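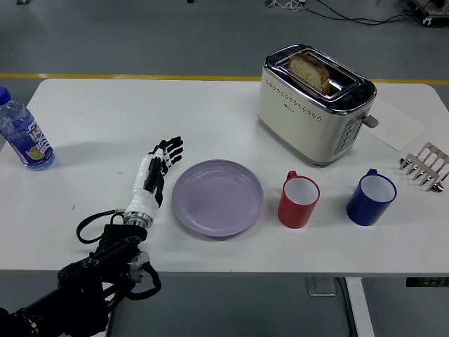 Setting a plain table when nothing matches

I gave up on matching crockery years ago, and I lay a better table for it. A white table will take almost any colour you put on it, so if yours is white (or you've got a white cloth to throw over it) you're halfway there already.

Start with the plate. I like a pale one, lavender or a soft grey, because it lets the mugs do the shouting. Put it down near the middle of the place and leave it alone for now. Mine cost 280 for a pair in the Flutberg market last June and the other one has since met the kitchen floor, so it's strictly breakfast for one with that plate!

Then the mugs, to the right of the plate. I use a bright red and a deep blue, both white on the inside. Coffee goes in the red and whatever comes after goes in the blue. Line them up in a row and turn the handles the same way. I point them towards the back of the table while I'm laying up, which keeps them clear of my sleeves, and then swing them round when people sit down. My friend Demyd can't bear this and turns them straight away.

Leave a good hand's width between the plate and the first mug. You can go closer between the two mugs, but don't let them touch or you'll get that horrid clink each time somebody reaches over.

Water goes on the left. A jug is nicer, of course, but a plastic bottle with a screw cap is fine for an ordinary morning, and I've stopped pretending I decant it. If the label is a loud one, with fruit and coloured lettering all over it, you can turn it away or peel it off - I mostly leave it, it's cheerful enough.

Before you bring any food over, stand back and look from the chair side. If it all seems to have slid to one end, move the plate first and fit the other things round it. Cutlery last, and only what you need. For toast that's one knife.

Wash the red mug by hand if it's a cheap one like mine. It cost 99 and I don't trust the glaze.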